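Sealing a Natural Stone Countertop

Posted by Sveva Mancuso, December 4, 2022

A penetrating sealer fills the pores of the stone below the surface. It slows the absorption of oil, wine and coffee long enough for a spill to be wiped up. It does not prevent etching. Acid reacts with the calcite in marble whether the stone is sealed or not, and the dull mark it leaves has to be polished out.

Test the stone first

Put a teaspoon of water on a clean, dry part of the counter and leave it for 11 minutes. Wipe it off and look at the stone from a low angle. If the spot has darkened, the stone will take sealer. If it has not, stop. Sealer applied to stone that cannot absorb it dries on the surface as a gray haze.

Repeat the test near the sink and next to the stove. These areas wear faster and often need sealer when the rest of the counter does not.

What you need

Solvent- or water-based penetrating sealer
pH-neutral stone cleaner
Two white microfiber cloths for application
Four dry cloths for buffing
Nitrile gloves
Painter's tape

Preparation

Clean the whole counter with the neutral cleaner, rinse with plain water and dry it. Leave it overnight. Water held in the pores keeps the sealer out, and thick slabs dry slowly in cold weather – in November I allow a full day. Remove old oil stains with a baking soda poultice before sealing, or they will be locked in.

Tape off the sink rim, stainless trim and any painted wall that meets the stone.
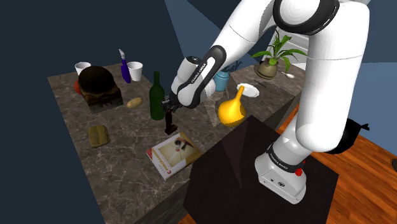 Brown-gray stone countertop with pale, irregular veining.

Veined stone does not absorb evenly. The veins and the darker ground are different minerals, and one may be finished drinking while the other is still pulling sealer in. Judge the coat by the part that absorbs most, and keep the rest wet until that part slows down.

Application

1. Open a window and put out any flame if the sealer is solvent-based.
2. Work in sections no wider than your reach, starting at the back.
3. Wet the cloth with sealer and wipe on an even film. Include the front edge.
4. Wait for the dwell time on the label. Add more wherever the surface goes dry.
5. Wipe off all excess before it starts to tack.
6. Buff with a dry cloth until the cloth no longer drags.
7. Move to the next section, overlapping by a hand's width.

If haze appears the next day, dampen a cloth with fresh sealer, rub the area for a few seconds and buff it dry at once.

Curing

Keep the counter dry for 24 hours. Light use is fine after that, but hold off on cleaners for three days. Repeat the water test once a year – twice by the sink – and reseal only the areas that darken.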